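Kela Trail: Frequently Asked Questions
Last updated July 15, 2019

Where does the trail go?
The Kela Trail runs 37 miles from Hostberg to Koval, mostly through spruce woods, with one long open ridge in the middle that is my favorite place to be on skis anywhere. In summer you can walk it or run it. In winter it's a ski and snowshoe route, and I love it even more then!

How many days should I plan for?
Three on foot, if you like to stop and look at things (please do). Strong skiers can manage it in two when the snow is firm. I've done it in four with a heavy pack and a lot of snacks and didn't regret a minute.

Which direction is better?
Start in Hostberg. You get the big climb done on fresh legs, and the ridge opens up in front of you on the second day.
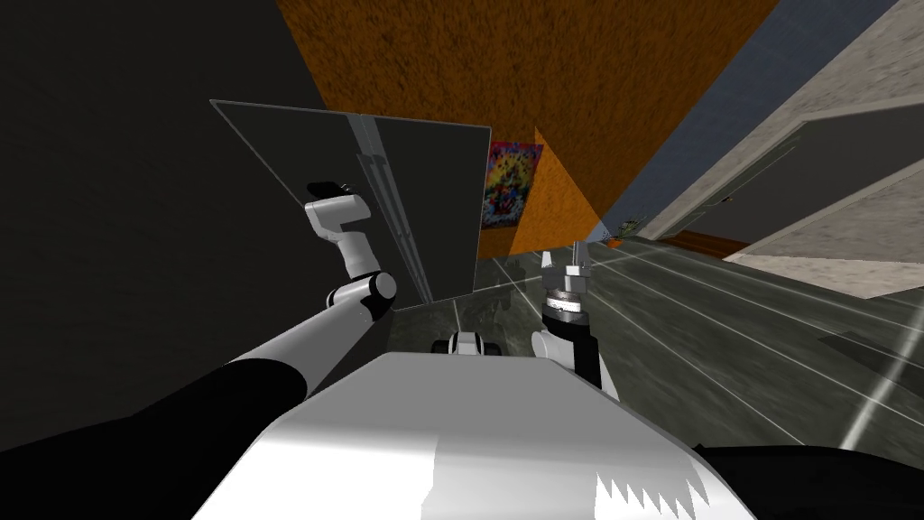

One reader wrote in to disagree, saying that Koval to Hostberg is the better way in January, when the wind on the ridge tends to be at your back and the steep part comes as one glorious downhill at the end. Fair enough! If you're a confident skier, give it a try.

How high does it get?
The top of the ridge is at 1,345 feet. I know that doesn't sound like much. There are no trees up there, though, and the weather comes straight across from the west, so pack a windproof layer even if it's warm in town.

Is there anywhere to sleep?
Yes, the Flivura Hut, just below the ridge on the Koval side. It has 12 bunks, a wood stove and a big table, and it's first come, first served. If it's full, there are flat tent spots by the creek, and you're still welcome to cook inside.
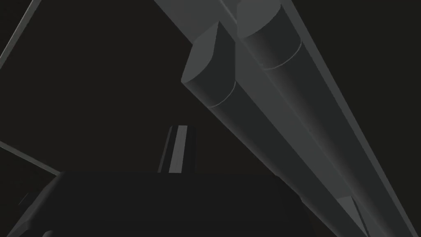 Gray shapes against a near-black background, computer rendered

Do I need to carry water?
Carry two quarts over the ridge, where there isn't any. Everywhere else you're close to a creek. Filter it or boil it. The creek by the hut keeps running under the ice most winters, and there's a bucket on a rope by the footbridge.

How is the trail marked?
Blue paint on the trees, and 158 wooden posts across the open section. The posts are tall enough to stick out of the snow in a normal year. In fog, stay at one until you can make out the next. It's slow going, and you'll get very fond of each post.

Can I bring my dog?
Yes, on a leash until you're past the sheep pasture outside Hostberg. Dogs can sleep in the hut if everybody else there agrees. The gravel on the ridge is hard on paws, so booties are a good idea
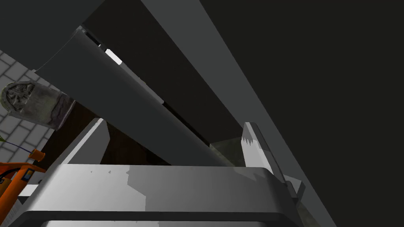
and so is an old towel for the hut, where wet dogs and dry sleeping bags end up in the same small room.

Are there bugs?
In early summer, yes, and plenty of them in the low woods near Koval. They drop off once you climb.

How do I get back to my car?
A bus connects the two towns, and it stops right at both trailheads. Check the winter timetable before you leave, as the last one goes early. Bring coins for the fare.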